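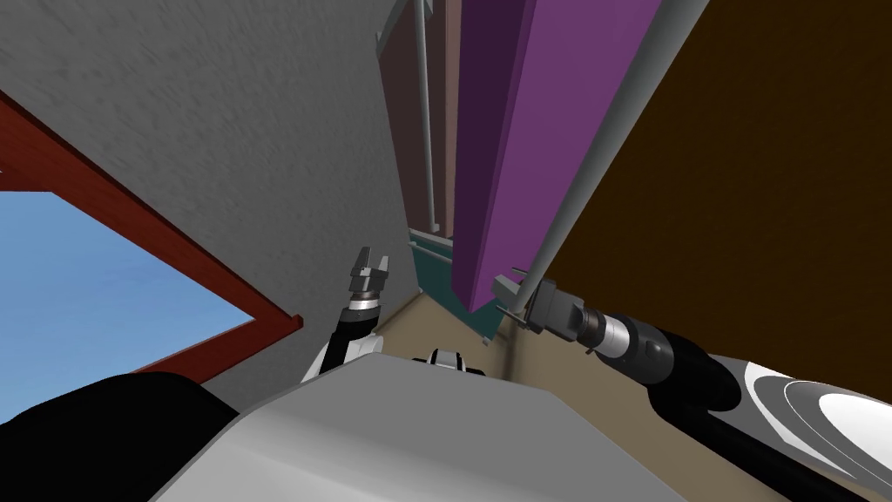
Weekend Bread Baker, Part-Time - Grendeo Bakery, Salem

Posted Thursday, March 29, 2018

Grendeo is a small neighborhood bakery in Salem, and we are looking for a friendly, early-rising person to join us on the weekend bread shift. We opened with one oven and a short list of loaves, and over the years our customers have talked us into a good many more, so these days Saturday mornings are a bit of a whirlwind (a happy one, most of the time!). Our current weekend baker is moving on to full-time school, and while we will miss the company and the singing, we are excited to meet whoever comes next.

The job is two shifts a week, Saturday and Sunday, starting at 5 in the morning and finishing when the last rye comes out, usually by early afternoon. You would be shaping and baking our everyday loaves, mixing dough for the following day, and helping to box up the standing orders for Flesent, the lunch place down the street that takes our sandwich rolls. When things slow down you may be asked to step out front and help at the counter, so it does matter to us that you like people, or at least like them before breakfast.

Pay starts at $13 an hour and goes up to $14 once you are comfortable running the shift without one of us at your elbow. You also get a share of the weekend tips, a meal on shift, and as much day-old bread as you can carry home to your family, your neighbors or your chickens.

You don't need a culinary degree. We would love it if you have baked in a shop or a restaurant kitchen before, even for a short while, but a serious home baker who has fed a sourdough starter through a few winters is welcome to apply too. You do need to be able to lift a full flour sack, stand for most of a shift, and get yourself here before the buses start running. A food handler card is required, and if yours has lapsed we will pay for the renewal.

A little about how we work - we keep the radio low until the first bake is in, we write everything down on the clipboard by the mixer, and whoever burns a tray says so right away and helps start the next one. The braided Drevov loaf, our holiday bread, takes over the whole kitchen in November, and we do ask that everybody be available for the week before Thanksgiving. We'll give you plenty of notice on the schedule, and we trade shifts pretty easily the rest of the year.

To apply, stop by the bakery any weekday after lunch and ask for an application, or bring us a letter telling us a bit about yourself, where you have worked, and what you like to bake. A resume is fine but so is a plain page in your own handwriting. If it looks like a good match we will invite you in for a paid trial morning, so you can see the kitchen at full tilt and decide whether you like us as well.

We will keep reading applications until we have found our person. Please don't call during the morning rush!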